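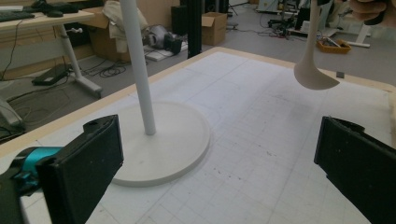
Is the Vokumora open day worth it if you don't know anything about robots?

Depends how much you like watching people repeat small jobs very carefully. I loved it, but my brother-in-law was back in the car park inside an hour. I'm asking on behalf of my mum's social club as well, so if anyone's been more recently than me (I went in December), please chime in. Mainly I want to know if you get to have a go yourself, whether there's anywhere to sit, and how bad the parking is!

Posted by murrin_gumleaf

pallel_road_pete
Its free. Parking is rubbish, go early. Can't remember about chairs sorry

kettleandcrumpets
We went in the morning and I'd say go for it, club and all. They walk you through the Rustulow workshop first (lots of cables on the floor, so wear sensible shoes and tell anyone with a walker to stick to the side), then you get to the tables where they do kitchen stuff with the hand-held grippers. I'm no tech person and I still hung about for ages. The fellow on the microphone said they had 1,612 runs recorded and wanted 2,000 before they changed tasks, which sounded like a lot of ladles to me, but he was very cheerful about it.

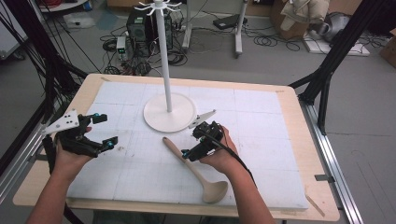 A gripper in each hand, with the ladle and mug tree on the board

You do get a turn if you put your name down at the desk. Groups were capped at 10 when we went, so your mum's lot may need to split up. The grippers look simple but I found my wrists got tired quickly, and I kept trying to turn my whole body when I only needed to turn my hand. My favourite colour of jelly bean was at the sign-in desk too, for what it's worth.

Seating: there were 17 folding chairs near the Murín display and they all went during the talk. Bring a cushion. The coffee cart only took cards and it packed up just after 2 pm, so eat beforehand or take a sandwich.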